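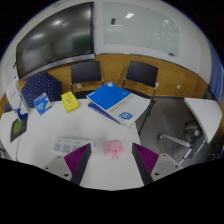
Our equipment request for next year is due at the end of the month, so I'm posting the plan as it stands in March 2026. If you buy for a small robotics group, some of this may save you a few emails.

The request has three parts: hand-held grippers for collecting demonstrations, one arm, and spares. The arm is the largest line by a long way. The spares line is the one I got wrong last year.

Grippers first. We have 2 now and want 3 more. I asked Dernska and Leitner for quotes on the same spec. Dernska was cheaper per unit but charges separately for the mounting plate. With the plates added, they came out almost even.

Dernska ships faster. Leitner includes one extra pair of fingers with each unit. I put Leitner in the request and kept Dernska as the backup, with both quotes attached. Our purchasing office wants two quotes for anything this size anyway.
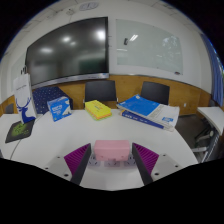 Fingers are a consumable and should be budgeted that way. Last year I had them under capital equipment, so every replacement pair needed its own approval. The ribbed purple ones squeezing that pink block now go under supplies, next to tape and cable ties. I'm asking for 32 pairs, which covers all five grippers for the year with a few left over.

Replacement pads are on a separate line. They come in one pack size only, 200 to a pack, and one pack is plenty. Check that the pads fit your finger model before ordering. Last time I ordered the wrong width and the return shipping came out of our budget.

Test objects: no line for these. We use small things people already have at their desks. If your finance office wants a number, put in a small one and move on.

Storage is easy to leave out. A day of recording fills more disk than I planned for, and the drives we bought in July are close to full. I added two more drives and put the backup copy on the department server, at no charge to us.

The arm. We're leasing from Travero for the first year and will decide on buying after that. The lease costs more per month than I would like, but it includes service visits and a loaner if the arm goes down. Buying outright would have used up the whole budget and left us nothing for fingers.

Software is the open question. The Prerkilance license is priced per seat, and I don't know yet how many people will need one at the same time. I've asked for a shared license. They said around two weeks for an answer.

One last item: put shipping and import fees on their own line. Mine were buried in the unit prices last year and I had to redo the whole sheet when the rates changed. I'll add to this thread when the request comes back.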